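Rurnwood Swap Shelf — Minutes of the Summer Meeting
August 2024 | By the Swap Shelf secretary
Print this page | E-mail this page

We got going a little late, as the iced tea needed sugar and everybody had vacation stories to tell (lovely ones, too!). The minutes of the January meeting were read and approved with one small spelling fix.

Odds and ends bin. Most of the evening went to the gray metal bin, which we are all fond of, scuffs and all. The Murnen Street members would like small toys kept apart from grooming things, and after a good long talk we agreed to try it for 4 weeks — brushes and combs to go in a basket by the door, toys to stay where they are. The stain along the inside back wall came up again. Two members have had a go at it with baking soda, and we thank them warmly, but we voted to leave it be.
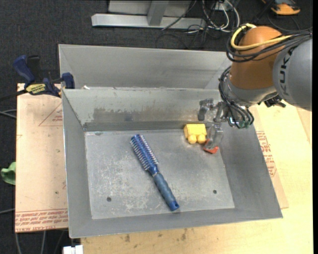
The bin with a blue hairbrush and a yellow toy block.

Hairbrushes. It was moved and carried that any brush put out for swapping should be washed first in warm soapy water, bristles and handle both, and left to dry overnight. A sign will go up.

Money. We have $842 in the account after paying 28 dollars for labels. The Poirier Hall rent stays the same through the winter, to general relief.

Next time. The Tranton group has asked to join us for the fall swap, and we said yes with pleasure. Please bring a folding chair if you have one to spare.

Comments (3)

bluebarn: Can the basket go on the low shelf? My knees would be grateful.

tess_m: I missed this one, sorry! Are puzzles counted as toys?

bluebarn: Puzzles have their own box, by the window.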